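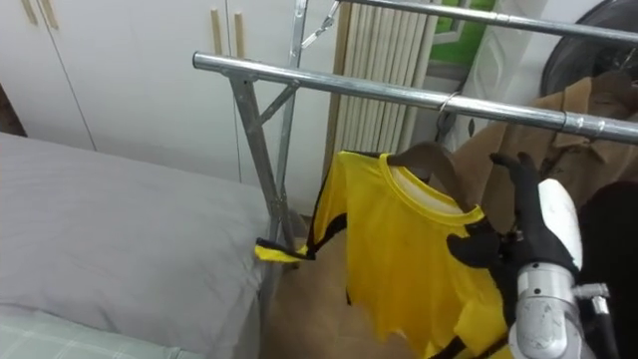
Yellow T-shirt with black trim on a wooden hanger.

Standano

The Standano is a small herding dog from the hills near Stetov, and I've shared my couch with two of them! Adults weigh up to 23 pounds, shed all year (bring a lint roller) and bark at mail trucks. Clémence Picard started the first breed register in Binen with 70 dogs – it now lists 276. 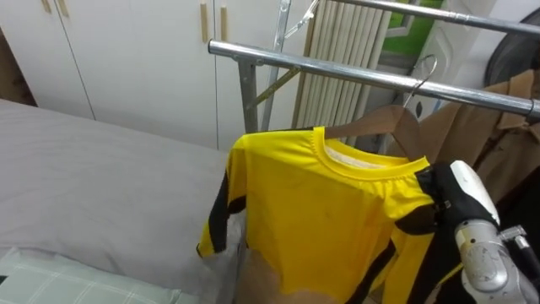 Yellow jersey with black panels, hanging on a metal rack.

Coat and care

The coat is short and wiry, so I brush mine every Monday. The rarer Zalewska line has longer ears, with almost 200 dogs known.

We use cookies to improve your visit. OK

Contact | Back to top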